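Ruvport Protocol Monitoring Project
Second progress report to the Hajdu Fund, covering the period to the end of January
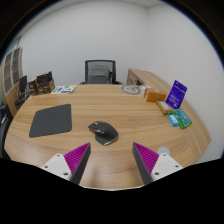

The conference table, Ruvport office.

Where things stand

The Fund asked us to say plainly whether the Ruvport Protocol is being carried out, and whether our monitoring makes any difference. On the first, the answer is "in part." On the second, I would be wary of anyone who claimed to know after two reporting periods.

As the Fund will recall, the protocol commits both shores of the strait to share vessel inspection records, give notice of naval exercises, and let outside observers visit the two fuel storage sites, at Sivton and Fludetti. Both governments describe it as fully in force. Our reading of the paperwork does not support that.

Inspection records

We received 2827 inspection records in the period. That sounds like a lot, and the joint secretariat's newsletter made a good deal of it. Nearly 75 per cent came from one side. The other side's records arrived in two batches, late, with the cargo column left blank on every sheet in the first batch. When we asked why, we were told the column was "under harmonization." We have asked what that means and will report the answer if we get one.

The records we could check against port logs mostly matched. I would not lean on this too heavily. The port logs are kept by the same authorities that fill in the inspection sheets, and we have no third source for the smaller harbours.

Notice of exercises

The protocol calls for 21 days' notice. Both sides gave notice of every exercise we know of, but in several cases the letter was dated well before it was delivered. Each foreign ministry counts from the date on its own letter and from the delivery date of the other's. There is no agreed rule, and the text is vague enough that both can claim to be in the right. Our legal note on this is attached as Annex B. It is longer than I wanted — the drafting history is messy.

Site visits

Sivton was open to observers and the visit went ahead. Our team was shown what it asked to see, apart from the pump house, where the key could not be found. Fludetti has been put off twice. The stated reason both times was roadwork. A new date has been offered for the spring and I have not built any of our plans around it.

Interviews

We finished 127 interviews with harbour staff, shipping agents and local officials. Hipólito Orellana led this work and trained the interviewers on both shores. Most people had heard of the protocol; far fewer could name anything that had changed in their job because of it. Shipping agents were the exception. They complained about a second form, and I take that as the best evidence so far that something is being put into practice.

Thirty-eight of the interviews were done by telephone after travel permits were refused. Those answers are shorter and more guarded, and we report them separately in Annex C.

Budget

Spending is under plan, almost entirely on the travel line, and that reflects the cancelled Fludetti trips. We would like to carry the balance forward. Translation is over plan and will stay that way; the original estimate, which was mine, was too low.

Next period

We will press for the missing cargo data and go back to the pump house at Sivton. We also propose dropping the public scorecard promised in the grant agreement. With records this uneven, a score would favour whichever side sends more paper, and both capitals would quote it within the week. A short written assessment would serve the Fund better. If the Fund still wants the scorecard we will produce it, with the gaps marked on the front page.

Annexes A to C follow under separate cover.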